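Wood Products Technician, Panel Grading and Finishing
3 min read

Pramus makes edge-glued hardwood panels for cabinet shops, furniture makers and kitchenware companies. We are hiring one full-time technician for the grading and finishing section at our Drarnik site. The position reports to Mieke Nijs, production lead.

Duties

The technician grades incoming strip stock by color, grain and moisture content, sets the order of strips before glue-up, and inspects panels after pressing. Glue line failures, cupping and open knots are logged by batch. Panels that pass go on to sanding and oiling; panels that fail are recut or downgraded. The technician also maintains the moisture meters and keeps the calibration record.

Last year the section processed 2,917 panels, of which 1,675 were made to customer dimensions. Most orders are short runs, so setup changes are frequent. Expect almost 300 changes a year on the wide belt sander alone.

Requirements

— Two years of work in a wood shop, panel plant or similar setting
— Working knowledge of hardwood species and common drying defects
— Ability to read cut lists and shop drawings
— Normal color vision (tested at the second interview)
— Ability to lift 50 pounds

Experience with oil and hardwax finishes is useful but not required. Training on the press is given on site and takes eight weeks.

Hours and pay

The shift starts at 6:30 a.m. and ends at 3 p.m. Pay is hourly and depends on experience. Overtime is voluntary except in May, when the annual stock count takes place.

Color matching is the part of the job that takes longest to learn. Customers specify how much variation they will accept between strips, and the grader works to that tolerance.

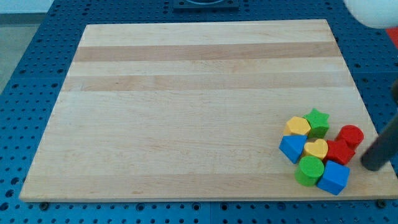 Glued strip board with pale cream and tan bands.

How to apply

Send a résumé and the names of two references to Ilaria Cirillo in the personnel office. A cover letter is optional. Applicants selected for interview will grade a short stack of sample strips under shop lighting.

Comments

lambert_k: Is the press training paid at the full rate?

Ilaria Cirillo: Yes, full rate from the first day.

sawdust77: Would two years in a flooring mill count?

Ilaria Cirillo: It would. Please list the species you graded.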